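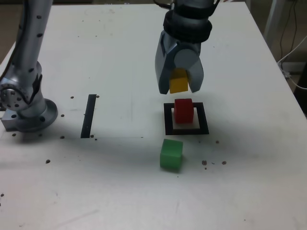
*Slide 1: the practice table. Yellow cube in the gripper, red one below it in the black square, green one waiting its turn.*

(Leave this up while people find seats. Don't start until the door's shut.)

Hi everybody! So I run the kitting floor at Oten, and I've been asked to talk about what happened to our jobs when the arms came in. I'm a floor person. I did eleven years of picking parts into trays by hand before I ever touched a teach screen, so if you want the math, grab one of the Lomis folks at the break, they love that stuff.

Okay, cubes. Every person on my crew starts on cubes. Pick one up, carry it over, set it down where you meant to. People laugh when they see it (I did!) and then they spend a whole morning learning how far off "close enough" can be. The square on the table is a big help there, you can see right away if you're inside the line or sitting on it.

(Ask: who here has trained somebody on a machine? Hands up. Wait for it.)

Quick background for the people from outside. Kitting means you take parts out of bins and put them in a tray in the right order, and the tray goes to the assembly line. We had 40 people doing that over two shifts. On a good shift we'd send out 3000 trays. You walk, you reach, you twist, you put it down, you go again. My right shoulder still has opinions about it.

We called the changeover Aydoğan, after the street the plant's on. First 4 stations went live in July, which I do not recommend, our building is an oven in July.

What changed for people, the parts I can speak to:

- **The walking stopped.** Sounds great, and mostly it is. But a couple of folks told me they missed it, they felt stiff by lunch. We ended up rotating everybody off the station every hour.
- **The talking changed.** When you pick by hand next to someone, you gab all day. Now you're watching a cell, and the next person is a good ways off. We moved the break tables closer to the stations and that helped some.
- **The job got a new name and took months to get new pay.** I'm going to say this one slowly. People were doing setup work, fixing bad picks, writing notes for engineering, all on a picker's wage. That was wrong and we should've sorted it before the first arm was bolted down.

(Drink some water. You rush this next bit every time.)

So, bad picks. The crew kept a notebook at each station and wrote down every single one. By the end of the first stretch we had 1063 entries. Engineering figured they'd get a tidy list of software problems out of it. What they got was "tray sits crooked," "bin too full," "glare off the bag after 4 p.m." Stuff you only know if you've stood there! A big chunk of those got fixed with a file and a strip of tape.

Click. 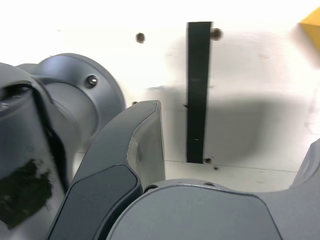
*Slide 2: up close with the gripper. Look for the dark pad on the inside of the finger and the black patch on the gray joint at left.*

I like this view, it's pretty much what you get when you lean in to check a finger. Our people do that check at the start of every shift now. Look at the pads, look at the screws, run a cloth over it, sign the sheet. It takes a few minutes and it used to be a maintenance ticket that sat there for half the day.

And I'd say that's the piece that made the biggest difference to how folks feel about it. They're allowed to touch it. Over at our Stadska site they had a rule at first that only the techs could open the cell, and the crew there hated the thing. They'd stand with their arms crossed waiting for somebody with a badge. Same arms, same trays. They changed the rule in the spring and I hear it's a lot better, though I haven't been over to see for myself.

What I'd do over:

- Pay first, then machines.
- Bring the crew in while the station is still a drawing.
- Let people get bored with cubes before you give them real parts. Bored is good!
- Don't put the screen at one height for everyone.

(If we're running long, skip the screen story. If not, tell the one with the milk crate.)

People always ask me about head count, so I'll just say it. We went down, through folks retiring and folks moving to the line, and we haven't replaced all of them. I'm not going to stand up here and tell you that's nothing. The ones still on kitting are less sore and better paid than they were, and there are fewer of them.

Questions. Repeat each one into the mic, the back row can't hear.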